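Ticket 1458
Product: Hasteck 60-inch wall bracket, tilt version
Status: Open, waiting on parts
Opened by: Girish Uniyal
Assigned to: Renata Pawlak

Customer report
Bracket drops out of its tilt setting after the TV is hung. Set to the second notch, it returns to vertical within a day. No noise, no visible damage to the wall plate. TV is a Usuga panel, within the rated load. Bought from Starnholm in January.

Wednesday, 9:40 — R. Pawlak
Asked for the batch code from the sticker on the back of the wall plate. Customer replied with 1168. Asked him to take the TV down and leave it down until we are done.

Wednesday, 11:15 — R. Pawlak
Customer removed the TV and retightened both tilt knobs by hand. Right knob keeps turning without biting. Left knob tightens normally. Swapped the knobs side to side: the fault stays on the right, so the knob thread is fine and the arm insert is suspect.

Wednesday, 1:30 — N. Poduval
Batch 1168 used inserts from Pandham. Two earlier tickets on the same batch, both right arm. Neither TV fell. Recommend replacing the full arm pair. Do not send a longer knob — it bottoms out against the plate before the joint clamps.

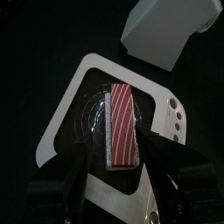
Wednesday, 3:05 — R. Pawlak
Arm pair ordered, part 3000. Customer has the lock screws from the original box and will fit them with the new arms. Told him not to rehang on the old arms, even at zero tilt.

Next action
Shahzad Jafri to check remaining stock from batch 1168 and put a hold on it. Ticket stays open until the customer confirms the tilt holds with the TV mounted.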